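**Unit 4 – Collecting Demonstrations by Hand**

*Course handout, revised March 21, 2020*

A learned controller can reproduce only what its examples contain. In this unit, each group records demonstrations with the hand-held gripper and submits them to the Hernix archive, which at present holds 2,619 accepted episodes.

### Requirements

- Each group submits 50 episodes of a single task.
- An episode begins and ends with the fingers open and clear of all objects.
- Starting positions must vary. Groups that repeat one approach path will be asked to record again.
- Failed grasps are kept and labeled `fail` – they are not to be deleted.

### Before recording

Clear the work area between the fingers and check that both finger pads are in view. Hold the tool still for a moment before the first approach.

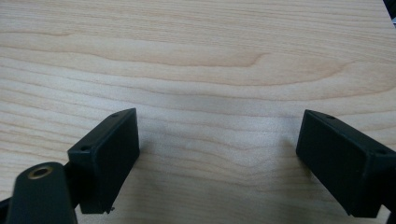

*Figure 4.1. Open finger pads over a wooden tabletop, with no object between them.*

Episodes shorter than 15 frames are rejected at upload. Written notes on the choice of task, one page at most, are due with the recordings. Students should read the Rurnico labeling guide before the next laboratory session.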